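Reading time: 2 min
November 2020 -- posted by the Handico build notes editor

Section 11. Hands, sleeves and the first light grip

Read this before you believe the kit sheet. The Udero sheet calls the hands "ready out of the box". Ours took two evenings, and the spare bench at the Pramanik workshop still has the bits to prove it.

1. Switch off at the main battery and wait for the Fletix board light to go out.

2. Pull the ribbed sleeve down over the wrist. Stop before it reaches the finger joints. If a fold gets into a hinge, start again.

3. Let the fingers hang. With no power they should sit open, and small differences in angle are fine. The sheet says they line up perfectly. I have yet to see a set that does.

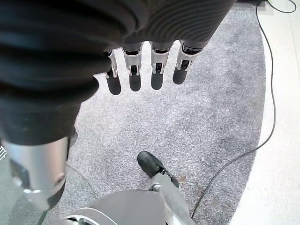

Fig. 11a. Black sleeve fitted, fingers extended.

4. Look for cables on the floor near the feet and move them before you power up.

CAUTION: The auto-stop is meant to catch a snagged cable. Don't count on it. Keep a hand near the switch.

5. Power up and set the grip limit to 225 on the hand page. The default is higher, and I wouldn't trust it with anything softer than a tennis ball.

6. Put a plate on a low table and try a bunch of grapes. Grip from above and keep the bunch close over the plate.

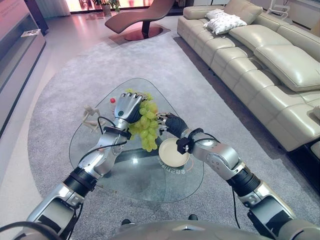

Page 101

7. Glove or no glove? The maker claims a glove improves hold on any surface. Maybe. Leave the metal fingertips showing if your glove allows it, and run the same test with a bare hand before you spend money on a second glove.

NOTE: One good pick proves very little. Repeat it with a fresh bunch, then with the plate moved to the other side.

8. If the grip creeps tighter while holding, drop the limit and redo step 5. The January firmware was supposed to fix this -- it didn't on our board.

9. Switch off and check the sleeve again before you pack up.

Contact Handico | Copyright Handico 2020 | Back to top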